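Shelf update, finally

OK quick one before dinner. The wall shelves for the enamel pins are UP. Well, two of them. The third is leaning on the hallway closet waiting for me to find the right anchors, which I had in my hand in February and have not seen since.

For anyone new, I collect pins. Mostly hat pins and lapel pins, some tourist ones, a lot of bowling league stuff. 190 at last count, and I only know that because I had to do the insurance list. They lived in cookie tins for years. Then one of the tins got damp and I lost the backs on a whole row from the Wevville ferry set. Rust everywhere. So, frames.

What I went with: the Prilari shadow frames, the deep ones with the hinged front. Not cheap. I looked at the Zevley ones too and they're nice enough but the front slides in from the top and I know myself, I'd drop it the first week. The Prilari opens like a little cupboard door. Magnet catch. You can get in there one-handed with a pin in the other, perfect.

Things I'd tell myself a month ago:

The foam that comes in the frame is too thin. Posts poke through and hit the backboard and the pins sit crooked. I pulled it out and put in a thicker sheet from the craft store, cut with a bread knife. Ugly edges, but they're under the lip so who cares.

Wash your hands. I know. But I had fingerprints on the inside of the front panel and had to take out a whole frame's worth to get at them.

Lay it all out on the bed first. I did the first frame by feel and ended up with a big bald patch bottom left and then seven birds crammed in one corner. Redid it the next night. Took forever.

Don't use the rubber backs on anything old. They leave a mark. Brass clutches only for the old stuff, I bought a bag of them and I'm already half way thru.

The Lévesque pins got their own frame. If you don't know them, small maker, all the enamel is this slightly off green and the numbering on the back is a mess, which is half the fun. I have 14. There's a heron I still need and every time one comes up it goes for silly money at 2 in the morning while I'm asleep. Somebody out there has my heron.

Also tried lining one frame with felt over the foam. Looks great, really makes the gold edges pop. Catches every single piece of lint in the house. I'm leaving it for now but I give it till summer. 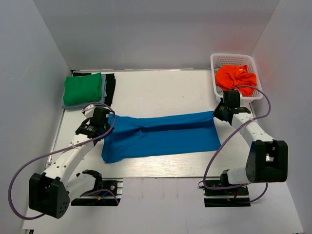
FILED UNDER: Display & Storage

Couple of things people asked last time. Yes the frames get some sun in the late afternoon, and no I'm not thrilled about it. I might swap that wall with the bookcase. The bookcase is heavy. We'll see.

Somebody wanted to know how I label. I dont, on the front. I tried little paper strips and it looked like a school project. Now there's a sheet taped to the back of each frame, row by row, with where I got it and what I paid. Pencil, so I can move stuff.

And the doubles are still going. Ferry set, a few bowling ones, a lighthouse with a chip out of the roof. Trades over sales if you can, I'd like to avoid another trip to the post office but will do it for a heron.

Third shelf goes up as soon as the anchors surface. Dinner's beeping.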